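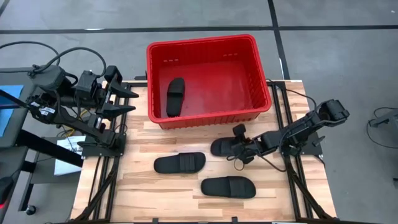 So I've been back from the coast for a fortnight and I still haven't properly unpacked, but I did promise a few of you I'd write up the walk, so I've made a pot of tea and I'm doing it now before I forget which bit came where.

The plan was Lovia to Brullasik along the cliff path, 98 kilometres if you believe the signboard at the start and 100 if you believe the one at the other end. I don't know what happened to the other two. I'd given myself six days, which sounded lazy when I booked it in January from the sofa and did not feel lazy at all by the second afternoon.

Lovia itself is lovely and I wish I'd stayed longer. It's a proper little harbour town with a bakery that opens at half past five for the fishing boats (and for people like me who can't sleep before a trip). I bought two of the flat onion breads, ate one on the harbour wall and carried the other for three days as a sort of emergency brick. The path goes up behind the church and it goes up quickly! I was puffing before I'd lost sight of the bakery.

Day one was the prettiest, I think. Pine woods with the sea down on the left the whole way, and that warm resin smell that always makes me think of my gran's wardrobe. I had the path nearly to myself. I'd packed far too much, as usual, and by lunchtime I was already making a mental list of things I could post home. Two books. Who brings two books? I read four pages in six days and they were all from the same one.

Day two was where it went a bit wrong. My boots, which I have had for years and would have trusted with my life, decided they didn't like me any more. I got a blister on each heel the size of a plum stone and did the last stretch into Cele in my slides with my socks on, looking ridiculous, past a whole terrace of people having a nice glass of wine. I'd only thrown the slides in for the showers. If you take one thing from this post, take a second pair of something, anything, that doesn't touch your heels. Mine cost less than a sandwich at the airport and I've become very fond of them.

Cele is tiny. One shop, one café, one guesthouse, and the guesthouse had a washing machine, so I stayed an extra night and washed absolutely everything I owned, wearing my raincoat and a towel. It rained anyway so I didn't miss much. The room was plain and clean and had a view over somebody's bean rows, and there was a very loud cockerel who I think was confused about time. 75 for the two nights with breakfast, which was eggs and more of that onion bread, and a bitter orange jam I'd have bought by the bucket if they'd sold it.

After that I had to be a bit sensible. I took the bus for the bit along the main road (15 minutes, and from the window it looked like a horrible stretch to walk, all lorries) and picked the path up again at the turning for Pokance. I felt guilty about it for as long as it took to sit down. I know some people are very strict about walking every step and I used to be one of them, but my heels got a vote this time.

Pokance beach is the one you've seen on the postcards, with the white stones. It's hard going, you slide back half a step for every one you take, but the swimming is glorious. I went in at seven in the morning and it was so cold I shouted. Then I sat on a rock and ate crackers and watched a ferry come in and didn't think about work once, and that hasn't happened for a good long while.

The last two days to Brullasik are flatter and a bit dull if I'm being fair to you. Lots of olive groves, lots of walls, and a long section next to a quarry where I put a podcast on and just got my head down. There's a spring halfway along with good water, just before the old mill, so you don't need to carry litres of it like I did. The markings go a bit vague after the mill as well. Keep the wall on your right and you'll be fine. I kept it on my left and met some goats.

Would I do it again? Yes, but in May, and with new boots, and with one book. A couple of you asked about camping and I'm afraid I can't help, I'm a bed person these days. I'll put the bus times up once I find the leaflet, which is in the rucksack somewhere, under the washing.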